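3.2 Surface Preparation and Reflectance Measurement

The choice of background material has a larger effect on the reported color of small household objects than most of the earlier literature allows for. A pale object placed on bare wood picks up a warm cast from the light that the wood returns to its underside, and the cast is strongest in the lowest third of the object, where the eye tends to look for the contact shadow. We therefore treated the background as part of the measurement and fixed it before any object was placed.

Three board types were compared at the Paterson site: coated card, painted hardboard and white foam board. Each was laid flat on the work table and read with a handheld spectrophotometer on a grid of points. Readings were taken with the overhead lights on and the window blinds down. The instrument was zeroed against its own tile before each board and again after the last point. Boards that failed to return to the tile value were read a second time, and the first set was discarded.

Coated card gave the highest mean reflectance but also the most glare. At low viewing angles the coating returned a visible band of light from the fixture, and readings inside the band could not be corrected with the method in Section 2. Painted hardboard was the most even of the three. Its drawback was weight, together with a tendency to chip at the corners when moved between rooms. Foam board fell between the other two in reflectance and showed no band at any angle we tested. It does bow slightly when stored upright, and its corners wear quickly, but neither fault changed the readings in the central area. Foam board was used for all of the work that follows.

The paper facing on foam board often contains a brightening agent, and this matters for the reported white. Under lamps with some output in the near ultraviolet the facing shifts toward blue or violet. Under lamps without it the same facing reads close to neutral. We did not try to remove the shift. The board was instead measured under the lamps in use, and the result was taken as the local white for every object placed on it. Halliday (Skye Halliday, internal note, Graltis) describes the same procedure for textile samples and reports that the correction holds as long as the lamps are not changed during a run.

3.3 Lighting

All sessions used the ceiling fixtures already present in the room, with a color temperature of 3000 K. The light level at the table surface was 800 lux at the center of the board, measured with the sensor face up. No side lamps were added. A single overhead source produces soft shadows directly below the object, and these are easier to separate from the object boundary than the long shadows cast by a desk lamp. Lamps were switched on well before the first reading so that their output could settle.

3.4 Object Set

The full set contains 172 objects, drawn from kitchen, bathroom and desk use. Objects were chosen for surface color and texture only; size was limited by the area of the board. Glossy metal and clear glass were left out, as the model in Section 2 assumes a mostly diffuse surface. Open or perforated items were kept in spite of the extra work they require. A grid of holes lets the background show through, and an average taken over the whole outline mixes the two colors. For these items the sample points were placed by hand on the solid parts.

Pale, warm colors are the hardest group. Beige plastics and peach foams lie close to one another in hue and differ mainly in lightness and surface texture, so a small error in the local white can exchange their order. Figure 2 shows one item of each kind on the foam board.
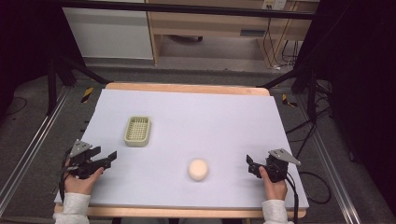
Figure 2. Beige perforated basket and peach-colored sponge ball on white foam board.

For the foam items, readings were restricted to the upper surface, with the instrument held just clear of contact to avoid pressing the material. Pressure closes the pores and raises the apparent lightness. The perforated plastics were read on the rim wherever it was wide enough for the aperture. Where it was not, the item was marked as partial in the Ternalton table and left out of the group means given in Section 4.

Last updated: September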